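Open day at Briridside: your questions

The workshop opens its doors on 1st September. Most of what follows has been asked at least once, usually by someone standing in the wrong doorway. If your question isn't covered, ring the Pemby office and let it ring for a while.

Do I need to book?

Yes. Each session takes 40 visitors, and the July one filled up early with people who had been told by a friend that booking was optional. It wasn't, and they had a nice look at the car park.

When should I turn up?

There are 2 sessions, morning and afternoon, and your booking email says which is yours. They are the same, so there is no need to hold out for the good one. Doors open ten minutes before the talk.

What will I see?

People at a table with hand-held grippers, doing small jobs so that a robot can learn from the recordings later. If you were hoping for a metal man who makes tea, please adjust your hopes on the bus. The work is slow and fiddly, and most visitors find they can watch it for much longer than they expected.
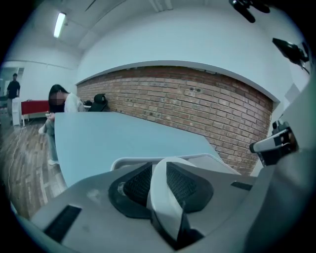
A gripper at the blue-topped table, with its white finger between two dark mesh pads.

Where is the robot, then?

The arm that uses the recordings lives at our Clirovport site, where it has a room to itself and a better heating system than we do. On the day we show a short film of it at work. The film includes the failures, which are the best part and get the most applause.

Can I have a go with a gripper?

Yes, at the end of each session, for two minutes a person. You squeeze, the fingers close, and you discover that you have forgotten how to pick things up. Please don't practise on your neighbour's glasses. Anyone under 12 needs an adult next to them, and the adult is allowed a turn too, provided they give it back.

What sort of jobs are they doing?

Mostly handling light plastic things. Trays, lids, that class of object. Moving a lid from one spot to another sounds like nothing at all until you have to do it over and over with a pair of ribbed fingers in place of your own. 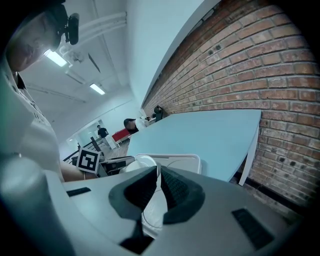 The list of jobs changes from one open day to the next, depending on what the Clirovport people say the arm is bad at. Folding cloth has been promised for a while. We would not plan a journey round it.

What are the black and white squares for?

Markers. A camera can pick one out easily and work out from it where a thing is and which way it is turned. They are not the kind you scan with your phone, although every visit somebody tries, and then looks at us as if the menu is broken.

Will I be recorded?

Possibly. The grippers carry cameras with a very wide view, so anyone in the room may end up in the background. Faces are blurred before the recordings are used. If you would prefer to stay out of it altogether, tell whoever is on the door and they will show you where to stand.

Who gives the talk?

Shabani Mabula, who runs the recording sessions. He has been asked to keep it to twenty minutes. He has been asked this before. Questions are welcome at any point – they do at least give him a chance to have some water.

Are there stairs?

There are. There is a lift at the far end of the building as well, so please mention it when you book and we will have it unlocked. There are also cables on the floor in places. We tape down the ones we know about.

Is there anything to eat?

Tea, and biscuits until they run out. The Wanyama café across the road does a proper lunch and is used to people coming in and talking about robots.

Can I bring a school group?

Not to the open day, but we do separate visits for schools in term time. Write to the Pemby office with the age of the pupils and how many are coming. Please give the real number.

Can I take photos?

Of the equipment, yes. Ask before you take one of a person, and leave the flash off, as it upsets the cameras and, after the first few, the staff.

Where do I park?

Behind the building, if you are early. Otherwise the number 2 bus stops outside.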